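Speaker notes: Automation at the Verammont site and what it changes for staff
Prepared by Renu Dubey for the Stavness staff forum, 14th January
2 min read

Open with thanks to Manju Agarwal and the bench teams. State that the subject is work, and that the technical results will be presented separately by Didier Pons.

The trial covers small-parts handling. Of the 202 tasks on the bench list, the arms are now assigned eight. All others remain with staff. Pause for the first slide. 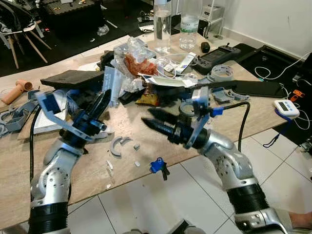
Job descriptions have been under review for as long as the trial has run. Bench operators are spending more of their shift on setting up, checking and correcting, and less on repeated handling. The pay grade has not yet been changed to match. Say this plainly; it was the first point raised at Lill.

Training: each operator receives 120 hours, all within paid time. Naveen Pal holds the schedule. Requests to move a session go to him in writing.

Next slide. Move to cardboard and packaging work.

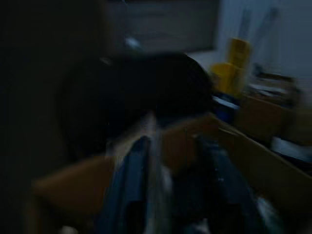 Gripper at work beside cardboard surfaces, wrist camera view.

Operators asked who may view these recordings. Under the site agreement, they are used for task review and may not be used in personal appraisals. Thitima Wiriya will take detailed questions.

Close with the February consultation. More than one shift pattern is proposed, and written comments are invited from all grades. Leave time for the floor.

8 comments
2 shares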